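# About the Hindgate group

Hindgate is the research arm of Flinik. We work on how robot hands learn to pick things up and put them down again, mostly household objects: bowls, cups, trays, folded cloth. Flinik makes handling equipment for commercial kitchens and laundries, and some of what we find ends up in its machines. Most of it goes into papers and into the notes we keep on this site.

The group started in two rooms on Joubert Street and moved to the present building when the first multi-fingered hand arrived. Before that we used plain two-jaw grippers. They are cheap and strong, and we still keep several for comparison runs.

## What we work on

Our main project is called Unovwood. It is a training method for hands with several fingers, and it deals with the last few centimetres before contact.

Most systems plan a grasp from a camera placed well away from the hand. The arm moves in, the hand gets between the camera and the object, and the system has to finish the job from what it saw earlier. Small errors at that stage lead to a lot of dropped bowls. In Unovwood the view comes from the wrist for the whole approach. The model predicts which finger will touch first and corrects the wrist angle until that prediction settles. Only then does it close the hand.

We train on short recordings made by a person guiding the arm. Each recording is split at the moment of first contact, and the part before the split is used on its own. Ayanda Nel proposed the split after a long run of results in which the model copied the closing movement well and the approach badly.
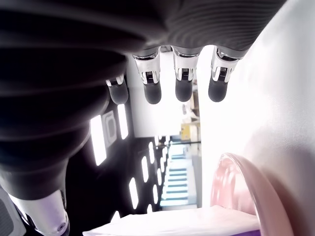
Remzi Yüksel thinks the wrist view gets too much of the credit, and that splitting the recordings would help a fixed camera nearly as much. We have tested part of this. With a fixed camera and split recordings the results did improve, though they stayed below the wrist view on curved and see-through objects. On flat, solid objects there was little between them. The full comparison is still being written up.

## Results so far

In the December trials each method was given 100 attempts on objects it had not been trained on. The older method, with a fixed camera and whole recordings, failed on 33 of them. Unovwood failed on 5. A failure means the object was dropped, pushed off the tray or not lifted within the time allowed.

Those figures are for single objects on a clear surface. Stacked bowls are much harder and we do not yet have a result we would publish. Wet objects have not been tried.

## Who we are

There are four of us on the permanent staff.

- **Ayanda Nel** leads the group and runs Unovwood.
- **Ruan Tshabalala** looks after the hands and arms, including calibration and repairs.
- **Enda Fahy** writes the training code and keeps the recordings in order.
- **Tumelo Ngcobo** plans the trials and does the scoring.

We take students for placements when there is bench space. Applicants should be able to program and should expect to spend a good part of each week resetting objects between attempts.

Page last revised January 2023.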